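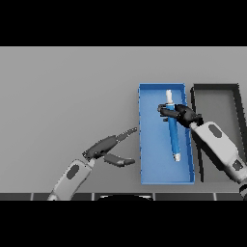

Colodau opens a bigger soup kitchen in Zeltinville, and there's a new range to go with it

Zeltinville, Wed 25 January

I've been making soup for other people's restaurants for a good few years now, and I still get a little giddy when a new kettle arrives. This month we got 2 of them! They're up and running in our new kitchen on Femmont Road, and from today we're taking orders for Menon, our first line of chilled soup bases made for cafes, school cafeterias and small hotels.

The idea came from our customers (it usually does). Chefs kept telling us they loved our finished soups but wanted to put their own stamp on them, a handful of herbs here, a splash of cream there. So Menon is a base: slow-cooked vegetables, good stock, and not much salt, so you can season it your way. We're starting with roasted tomato, leek and potato, carrot and ginger, and a mushroom one that I'd happily eat cold out of the tub.

Each tub holds 110 ounces and keeps for 21 days in the fridge unopened. Heat it, finish it, serve it, and your lunch rush gets a whole lot easier.

The move has been a big one for us. We now supply 262 kitchens across the state, and the old place was so tight that we were stacking onions in the hallway. With the new kettles we've been able to hire more cooks, and we now have 90 people on the payroll, which I still can't quite believe.

We'll be adding cold soups in August, including a cucumber one we're still arguing over (dill or mint? I'm on team dill).

Menon is available now through Colodau's regular delivery routes. If you run a kitchen and want to try it, ask your driver or call our sales desk for a free sample tub. Tell us what you do with it, too. We love stealing a good garnish idea!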